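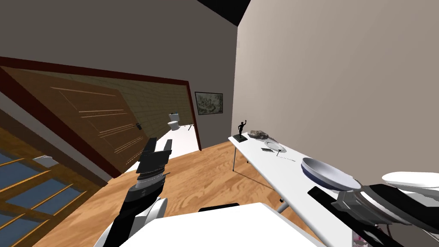 机械臂、门和一只深蓝边的碗

**主题:Cullum 支线到底该不该恢复客运?**

**railfan_21**(楼主)

大家好。中文不是我的母语,如果有写错的地方,请多多包涵。

我最近在整理 Cullum 支线的资料。这条线从 Prorow 站分出来,经过一段单线隧道,到达 Cullum 镇。客运停止以后,只有货车还在走,每天下午一趟。今年七月,镇上又有人提出恢复客运,方案是先开两节编组的小列车,每小时一班。

我个人是支持的。从 Cullum 坐公交到 Prorow 要换一次车,早上七点半左右的那一班常常挤不上去。铁路的路基还在,站台也还在,虽然草长得很高。我想听听各位的意见。

**慢车乘客**

支持。不过请楼主注意,每小时一班在单线上不容易实现。隧道北口以前有一处会让线,后来拆掉了。如果不重新铺,货车进去以后,客车只能在 Prorow 等着。

**railfan_21**

谢谢提醒。我查了旧的线路图,会让线的有效长度是 200 米,停两节车完全足够。图上还标了一个小信号楼,我一直没有找到它的照片。哪位有的话,可以发给我吗?
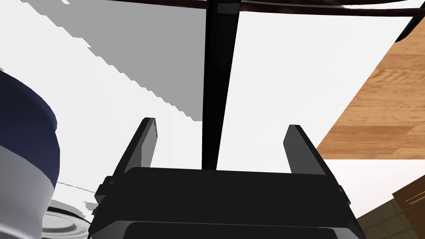

另外补充一点:旧时刻表上,从 Prorow 到 Cullum 全程是 21 分钟,中间停两站。现在的公交不堵车的时候,也比这个慢。

**道岔以北**

我不同意。楼主只算了运行时间,没有算从镇中心走到车站的时间。Cullum 站在河的对面,我父母走过去要 20 分钟,下雨天更久。公交站就在市场门口。您觉得他们会选哪一个?

与其花钱修铁路,我更希望把公交加密到 10 分钟一班。

**慢车乘客**

公交加密了,还是要走那座桥。桥上堵车的时候,十分钟一班和一小时一班没有区别,一起堵在那里。

**道岔以北**

有区别的。至少人不用站在外面等。

**Coda线观察员**

我插一句。Coda 线恢复客运之前,也有过同样的争论,车站也是离镇子很远。后来他们在河边修了一条步行道,走路的时间少了一半。但是第一年坐车的人确实不多,这一点支持的人也应该承认。我自己那年冬天坐过几次,车厢里常常只有我和列车员。

**railfan_21**

Coda 线的例子很好,我以前没有想到步行道这个问题。@道岔以北 说的也有道理,我写得太着急了,只从铁路的角度看。关于您父母的情况,如果 Subramaniam 路的旧道口能够重新开放给行人,应该可以少绕一段路。 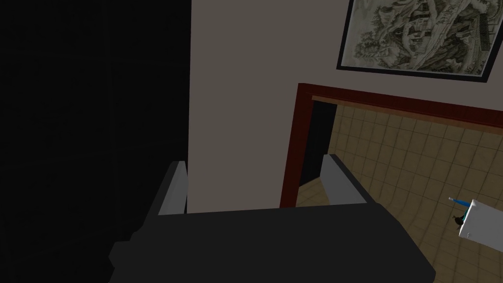 不过那个道口现在是锁着的,我上个月去看过,锁已经生锈了。我不清楚它归铁路管还是归镇上管。有没有熟悉的朋友?

**慢车乘客**

归铁路。以前货运的巡道工从那里进出,现在他们改走隧道南口了。

**道岔以北**

如果道口真的可以开,我愿意再考虑一下。但是我仍然认为公交应该先改。恢复铁路要等很多年,我父母等不了那么久。

**站台尽头**

请问一下,两节的小列车能带自行车吗?我住在 Prorow 这边,周末想去 Cullum 骑河边那条路。

**railfan_21**

方案里没有写自行车。我会写信去问,有回复的话贴在这里。信号楼的照片我还在找。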